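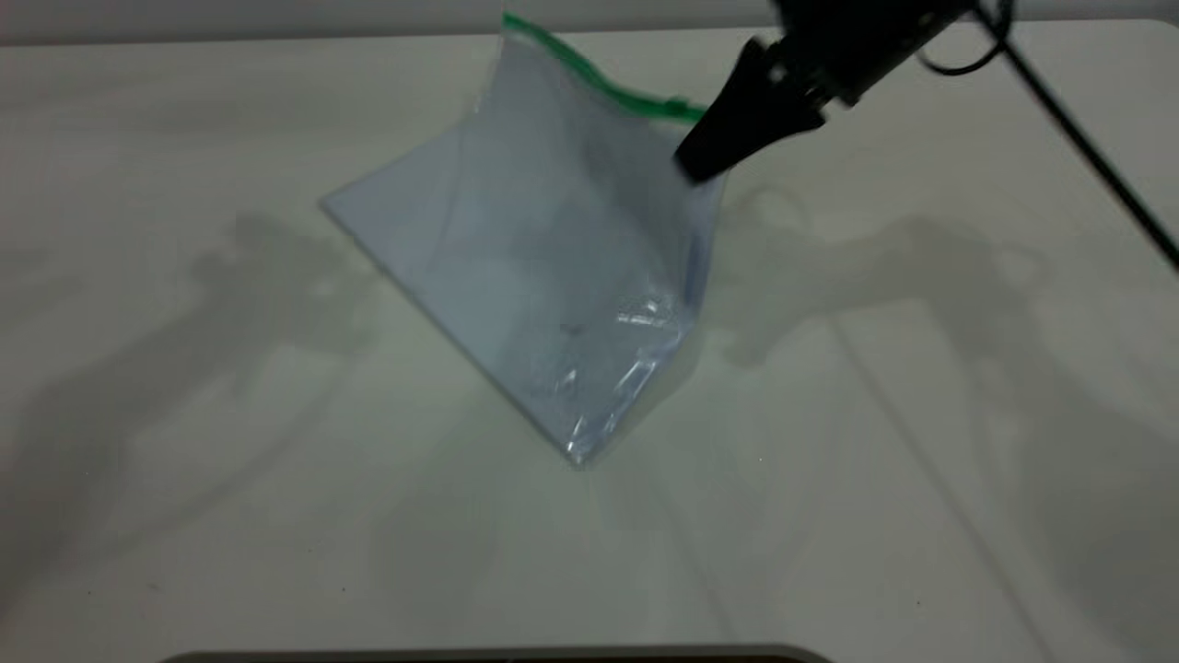

Figure 1. Corner grasp on the clear bag, made just below the end of the green seal.

Teleoperated Demonstrations for Handling Resealable Plastic Bags
Beatriz Baptista and Wichai Kaewsai
Ternwood Robotics Laboratory, student project report
Supervisor: Conceição Azevedo

1. Objective

The project collected remote-control demonstrations of a single robot arm handling a clear zipper bag on a white table, and tested whether a policy trained on them could reproduce the first half of the task. The bag was used in two conditions: empty, and loaded with a stack of paper. The task has four stages: approach, corner grasp, lift, and lay flat. Opening and closing the zipper were excluded at the proposal stage.

Thin film was chosen at the suggestion of Sérgio Calado, whose earlier project in the same laboratory used rigid boxes. His operators could release and regrasp a box with little effect on its pose. A bag changes shape with each contact, so a bad first grasp affects everything that follows it in the episode.

2. Equipment

The arm carries a two-finger gripper with black fingers. One fixed camera covers the workspace and a second, smaller camera is mounted at the wrist. The operator drives the arm with a Bisier hand controller, which maps hand translation and rotation to the gripper and uses a trigger for finger opening. Both camera streams, joint positions and the trigger value are written to one episode file by the Grernico recorder.

Controller scaling was left at the default for the approach. For the grasp we reduced it by half, using the foot pedal. Full scaling made the final descent hard to control, and the fingertips tended to push the film across the table before closing on it.

The fixed camera was bolted down before the first session and left alone until the last episode was recorded. The wrist camera mount was retightened once. Episodes recorded between the point where the mount worked loose and the point where we fixed it were discarded, as the offset between camera and fingers was no longer known.

3. Demonstration procedure

Each episode starts with the arm at the home pose and the bag placed on the table by hand. The rotation of the bag was varied between episodes. The operator then performs the four stages without stopping and returns the arm to home. An episode is ended by the operator with a second pedal, and is labeled success or failure before the next one is allowed to start.

The written instructions given to operators were:

Approach from the side where the zipper strip ends.
Place the fingers below the end of the strip, on the film.
Close fully before lifting.
Lift one corner and let the rest of the bag hang toward the table.
Lower slowly, moving away from the hanging side.
Open only when the gripped corner is back at table height.

The second instruction was added after the pilot sessions. A grasp on the strip itself is stiffer and looks easier, but the strip rotated between the fingers during the lift and the bag landed folded. Gripping the film next to it gave a more repeatable hang.

Two operators, the authors, recorded all of the data. Rodrigo Ramalho recorded pilot episodes while setting up the controller, and these are not included in the count. After discards, 226 episodes remained. Failures were kept in a separate folder and were not used for training.

4. What the cameras contribute

The fixed camera gives the outline of the bag and the direction of the strip. It is the view both operators looked at during approach. Depth is hard to judge from it, and clear film over a pale table has little contrast apart from creases and highlights. Shadows of the arm also fall on the tabletop and move with it.

The wrist camera was expected to solve the depth problem. In practice its usefulness depends on where the film sits relative to the fingers.
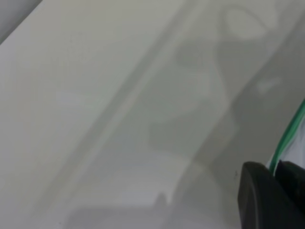 Figure 2. Wrist camera view with the gripper at lower right, a green-edged piece of plastic beside it, and blurred reflections in the pale surface.

During the lift, the gripped material can occupy only a small part of the wrist view. Most of the remaining area is surface and reflection, and the reflections shift as the wrist turns. We considered covering the table with a matte cloth. This was rejected because film drags on cloth, which would have changed the task itself.

The green strip is the one feature that stays usable in both views. We looked at color thresholding as an extra input channel but did not have time to compare it properly against the raw images. A short trial with the channel added is stored with the code and should be treated as unfinished.

5. Loaded bag condition

Adding paper changes the demonstration more than we had planned for. The stack keeps the main part of the bag flat, so the shape at the start of an episode is much easier to repeat by hand.

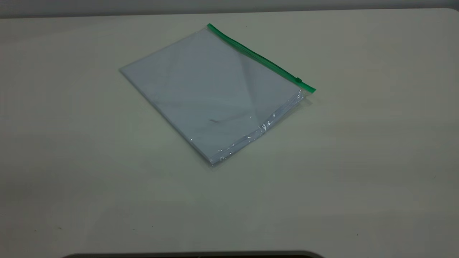

The margin of free film is narrow, however, and the fingers have to take hold of it without catching the paper. When the fingers close on paper and film together, the lift begins normally, and then the sheets slide inside the bag and the corner rotates. Operators corrected for this by approaching at a shallower angle. The correction appears clearly in the logged wrist orientation, and it was made by both of us without having been written into the instructions. We added it to the instruction sheet afterward.

Loaded episodes also took longer. Most of the extra time went into the lowering stage, where the weight of the stack pulls the bag out of line with the gripper. Empty bags had the opposite problem: they came down quickly but trapped a fold under the leading edge.

6. Training and test

A behavior cloning policy was trained on the approach, grasp and lift stages. Inputs were both camera images and joint positions, and the output was a short sequence of gripper poses and the finger command. The lay-flat stage was left out after a first model, trained on whole episodes, hesitated at the top of the lift and sometimes opened the fingers there.

We traced part of this to operator pauses. Both operators tended to wait at the top of the lift until the bag stopped swinging, and the recorder stored those pauses as repeated commands. Pauses longer than 700 milliseconds were cut before the second training run. The hesitation was reduced but did not disappear.

The test consisted of 100 attempts, split evenly between the empty and loaded conditions. The policy completed the grasp more reliably on the loaded bag. On the empty bag the usual error was a closure above the film, with the fingers meeting in air. The second most frequent error was a grasp on the strip, even though strip grasps had been removed from the training set. Full results by starting rotation are in the appendix table.

7. Limitations

Only one size of bag was used. Both operators learned the task together and have similar habits, so the data contain little variation in strategy. Light in the Meireles room changes in the late afternoon, and sessions were stopped before then, so the policy has not been tested under that light. Success labels were assigned by the person who had just performed the episode. Conceição Azevedo relabeled part of the set from video and disagreed mainly on whether a partly folded bag counts as flat.

8. Points raised at the Friday review 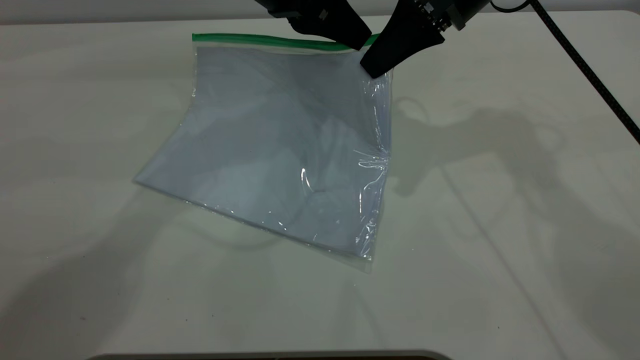
Why use remote control when the arm could be guided by hand?
Hand guiding puts the operator's arms and body in the camera views, and the trained policy would then be tested on images that look different from its training data. Remote control keeps the operator out of the workspace. The cost is the loss of touch: the operator cannot feel the film slip and has to judge it from the video. Hand guiding was tried in the pilot sessions and was faster to learn.

Reviewers also asked for force logging at the fingers. The gripper reports motor current, which the recorder can store, but the signal for thin film was close to the no-load value in our checks. Fingertip sensors would be needed. Wichai Kaewsai has left mounting notes in the project folder for the next group, together with the instruction sheet and the pause-cutting script.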